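Pludero Publishes Bench Practice Guide for Robot Sorting Cells

WALLIN, April 6, 2018 - Pludero today released a written code of practice for small robot cells that pick and sort light goods such as pens, pencils and erasers. The guide is free to download and replaces the internal checklist the company has used with its customers until now.

The document runs to 20 pages and covers table layout, bin choice, cable routing, gripper checks and record keeping. It was drafted with Stalanari, a maker of gripper fingertips, and tested over 840 hours of running time at the Pludero workshop in Wallin.

"Most of the questions we get are about ordinary things," said Iara Salinas, who led the drafting work at Pludero. "People want to know how full a bin should be, where the cable goes, and who signs off after a fingertip is changed. We wrote down what we do and why we do it."

Under the guide, items of one type share a bin, and bins stay in the same place for the length of a run. Cables near the gripper must have enough slack for its full reach and must be checked at the start of each shift. Items left on the tabletop outside the bins are recorded before the next run begins.

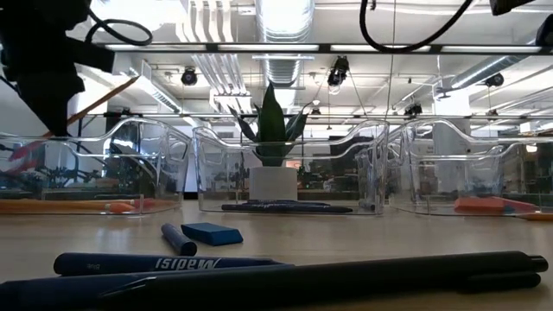 Does the guide replace a risk assessment?
Every site still has to carry out its own risk assessment before a cell is switched on. The guide covers daily practice once that work is done, and it includes a blank form for noting any limits the assessment sets.

The section on clear plastic bins is the longest. Glossy walls and overhead lights can produce reflections that confuse a vision system, and the guide asks operators to repeat the camera check whenever bins or lamps are moved. It also sets out a stop rule: after 2 failed picks in a row from the same bin, the cell pauses and a person looks at it.

Pludero logged 641 stops during the test period. A summary by cause is printed at the back of the guide - mostly items lying too close together or resting against a bin wall.

Gesia, a school supply packer, will be the first customer to adopt the guide in full. Its staff will receive one day of training at their own site.

Comments on the text are open to anyone who runs a similar cell. A revised edition is planned for October.

Copies can be requested through the Pludero website or from the company's Wallin office.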